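The Bed Is the Best Table You Own
Speaker notes, Watkins Hall, 26 October 2021
Slot is 21 minutes plus questions. Slides in brackets.

[Slide 1: title]
Hi everybody, and thanks for coming to a talk on packing boxes on a Tuesday-sized coffee! (Pause. If no one laughs, carry on.)
I have moved house more often than I'd like, most recently into a one-bedroom in Plostitz with no dining table and a hallway as wide as my shoulders. Everything I own got sorted on the bed. By the end of that move I loved doing it that way, and I want you to try it.

[Slide 2: why the bed]
It's big, it's flat, and it's at a good height for your back. The floor gives you sore knees in half an hour. A kitchen table fills up with mugs and mail.
Best part: you have to sleep there tonight. The job has a deadline built in.
Ask the room: who has a half-unpacked box at home right now? Put my own hand up first.

[Slide 3: getting the bed ready]
Pillows and blankets go on a chair. Leave one plain sheet on, an old one that you don't mind washing. Patterned sheets swallow small things. I lost a tiny brass key on a flowered one for a whole evening.
Don't fuss about making it smooth. Pull the corners once and start.
Wipe the bottom of any carton that has been on a garage floor or in the back of a van. I keep a damp cloth over my shoulder (show the cloth).

[Slide 4: one box at a time]
My big rule! One carton comes up, gets dealt with, goes away. Then the next.
Put it at the wall end, so the open part of the bed is in front of you and your arms have room.

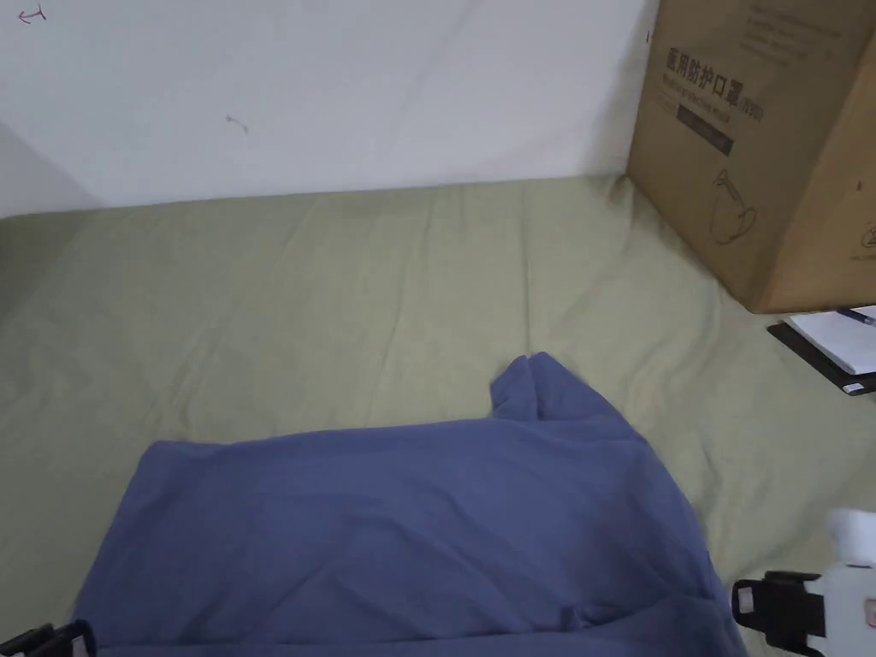
Slide 4: carton up by the wall, open sheet in front of it.

Talk about the print on the carton. This one says "医用防护口罩", medical protective mask, and there's a line drawing of a mask lower down. Great big cartons like this get reused for years, and the print tells you what the box was made for, which may have nothing to do with what's in it in March. So write your own label, on two sides, in letters you can read from the door. I use a fat marker and put the room first, then the contents: BEDROOM, winter socks.
(Story about the Voltgate box that held my good plates. Keep it short, I always run over on this one.)

[Slide 5: sorting]
Take everything out before you decide on anything. Spread it wide. Keep pile nearest the pillows, give-away pile at the foot, and a small "no idea" pile that gets ten minutes and no more.
I once tipped out 438 loose buttons. 438! I counted because I was having such a nice time. I kept 50 and the rest went to the sewing group on Tultier Street, who were thrilled.

[Slide 6: try it tonight]
Pick the smallest box you have. Set a timer. Send me a note on how it went, I read all of them.
Handouts are by the door, I printed 100 so take a spare for a friend.
Questions. If someone asks about bunk beds: bottom bunk, and watch your head.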